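3 min read

When I moved to this country I learned the word "leftovers," and after it a second word, "expired." In my mother's kitchen we had the first thing but never the second. Food was good or it was bad, and you knew it by the nose.

My opinion is simple. The date printed on a jar has too much power over us. For milk and fresh meat I respect it. But a jar of mustard does not become another substance at midnight, and many of these dates speak only about best quality. We read them as if they were a law.

Last August I helped Korkor Fiadzo to clean her shelves before she moved. We filled a box with 39 jars and bottles, and most of them had never been opened. She wanted to throw away everything with an old date. I wanted to look first at each one. We argued for one hour, in a friendly way, and at the end she kept five.

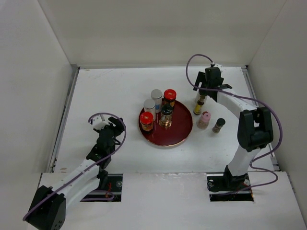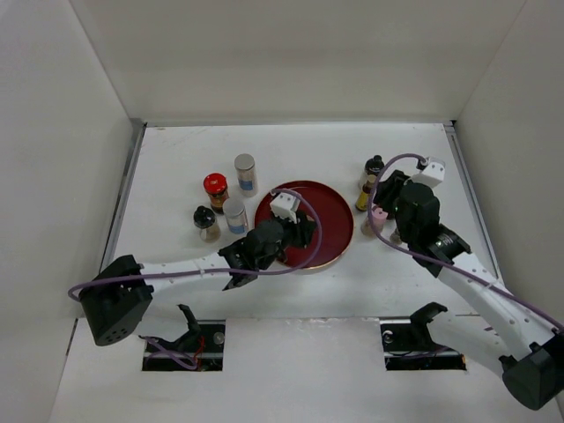 Illia Stelmakh, after reading my first draft, wrote back that I am too brave with other people's stomachs. A label is the only thing a guest can check, he said, and a smell tells you nothing about some of the worst bacteria. If he cooks for his children, he follows the date and he sleeps well.

I accept part of this. With home canning, or a lid that is swollen, I would also not trust my nose. But his rule costs money, and not every family has it. Between fear and carelessness there is a wide space, and we could teach it in school — one lesson would be enough to explain the difference between "use by" and "best before."

I would also like the shops to print the words bigger than the number. Now it is the opposite, and in my kitchen I need my glasses to read them.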